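Household Surfaces and Cleaning Agents
Handout 3 – Tables and worktops
Mar 30, 2023

36 shares | 3 comments

In the last handout we looked at floors. Now we come to surfaces where people eat and prepare food, and the first question is always the same: what must be removed? Crumbs and dust need only a dry wipe. Sugar and salt dissolve in plain water. Fat does not, and for fat we need a surfactant, the active part of a washing-up liquid.

A surfactant molecule has two ends. One end prefers water, the other prefers fat. Many molecules together surround a small drop of fat, and the drop can then be carried away with the water. Please learn this drawing from the lecture, it comes back in June.
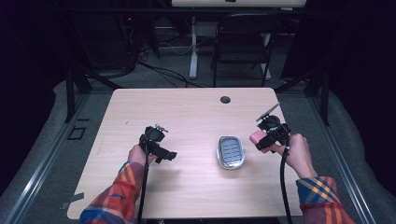
Photo: Norico / course archive. Table with wood grain, pink sponge.

Water alone can harm wood. The fibres take it up and swell, most of all at the edges and at old scratches. The sponge should therefore be damp – if it drips when you lift it, press it out again. Wipe along the grain, then dry with a cloth.

Sponge and cloth do different work. A sponge holds liquid in its pores and gives it back under pressure. A cloth takes up a thin film better, so it is used last.

For the practical we prepare a weak solution in two steps:
- Measure 700 ml of lukewarm water into the bowl.
- Add 3 ml of washing-up liquid and stir slowly, without making foam.

Keep 200 ml of clean water beside it for rinsing. Groups in the Jiltis room will find the bowls under the sink.

For next time: read the chapter on limescale and bring one label from a product you use at home. Write down which words on it you do not understand.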